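Subject: Re: Re: Meter readings on the new bills

Widad Atallah wrote:

> Has anyone else in Tedcombe had a water bill that makes no sense? Mine gives
> the present reading as 2,162 and marks it with an E. I went out with a torch
> and the meter in the pavement says 1,226. When we moved in it said 681, and
> that was five years ago. I don't see how we could have got to 2,162 unless
> there's a leak, and there's no damp anywhere. Do I pay it and argue after, or
> argue first?

Widad,

The E means estimated. An A or nothing at all means somebody read the dial, and a C is a reading you sent in yourself. It should be explained on the back of the bill, in the small box under the payment slip.

From 681 to 1,226 is 545 cubic metres in five years, so 109 a year. For a family that does a wash most days and has a bath as well as a shower I wouldn't call that odd. The estimate is the odd part. Either they have the wrong meter against your address or a digit went in wrong years ago and they've been building on it. Check the serial number on the brass collar against the one on the bill before you ring.

I'd argue first. Ask them to put the account on hold and get a reference.
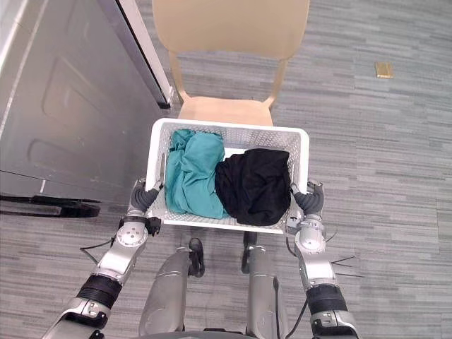

Riku Ueda answered off list to say that his was wrong as well, and that the serial number on his bill belonged to the house two doors up. He got it put right with one phone call and a photo of the dial. He also said to write down only the black digits, as the red ones are litres and he had sent them in by mistake the first time.

So that makes 3 of us in Brerkard Road if I count my own, which was out by less than either of yours. The meters along here were changed in January and I suspect the list got muddled then. People in Treserville Close have the older sort and seem to be all right.

On the leak, you can rule it out without paying anyone. Last thing at night, once nothing is running, take the reading with the red digits included.

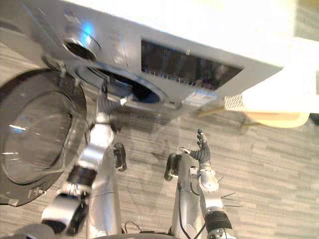
Don't flush or draw a glass of water until you've read it again in the morning. If the number hasn't moved there's no leak on your side. If it has, turn off the inside stop tap and try again the next night. Still moving means the pipe between the pavement and the house. Not moving means something indoors, and I'd start with the toilet cistern.

Could anyone else in the road with an E on the bill post the reading and the last four of the serial? I'll put them in one sheet and send it round.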